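Last updated in August

# How to Acclimate and Lay a Floating Wood Floor

These steps cover a click-together plank floor over a flat, dry subfloor. They assume a single living room with at least one outside door. Nail-down and glue-down floors need a different method.

## 1. Measure and order

Multiply the length of the room by its width, then add the area of any alcoves. Do not subtract the hearth. The offcuts you lose there use up most of the difference.

Add 5 percent for a square room and double that if the walls run at odd angles. We ordered Geris planks from Nernar, and the bill came to $1,250 with underlayment. The boards alone were $782.

## 2. Let the boards rest

Stack the unopened boxes flat in the room where they will go. Leave them for two full days with the heat set where you normally keep it. Keep the stack away from outside walls and out of direct sun.

## 3. Choose a direction

Run the planks toward the main source of daylight if you can. Seams that cross the light show every small height difference. In a long, narrow room, follow the long wall instead.

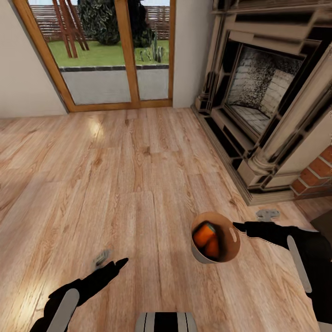 *Long planks running toward the back wall and the sliding glass door.*

Once you have a direction, work out the width of the last row before you cut anything. Divide the room width by the plank width. If the remainder is less than 2 inches, rip the first row narrower so both edges match.

## 4. Prepare the subfloor

- Pull every staple and scrape off old adhesive.
- Check for dips with a 6-foot straightedge. Fill anything deeper than 3/16 inch.
- Vacuum twice.
- Roll out the underlayment and tape the joints. Do not overlap them.

The Fragkou patching compound we used could be sanded by the next morning. Read the bag for yours — drying times vary a lot.

## 5. Lay the first three rows

Set spacers along the wall. A 3/8-inch gap is common, but the maker's sheet has the final say. Start at the left corner with the tongue side facing the wall, trimming the tongue off if the sheet calls for it.

Stagger the end joints by at least 12 inches. Mix planks from several boxes as you go so that knots and darker boards don't gather in one spot.

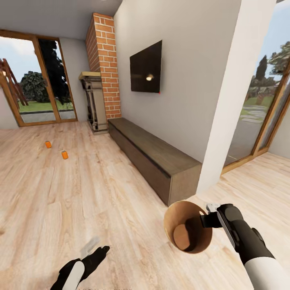 Fixed masonry needs the same gap as the walls. Make a cardboard template for each corner, trace it onto the plank, and cut with a jigsaw fitted with a fine blade. Fill the gap with flexible sealant in a matching color, or cover it with thin molding. Don't use grout.

## 6. Finish at the doors

Undercut wood door casings with a handsaw laid flat on a scrap of plank and underlayment. At a sliding door, stop short of the track and cover the gap with an end cap. We used a Brilanano cap, 59 inches long, and trimmed it with a hacksaw.

Pull the spacers, then nail the baseboard to the wall and never to the floor. Save one unopened box for repairs.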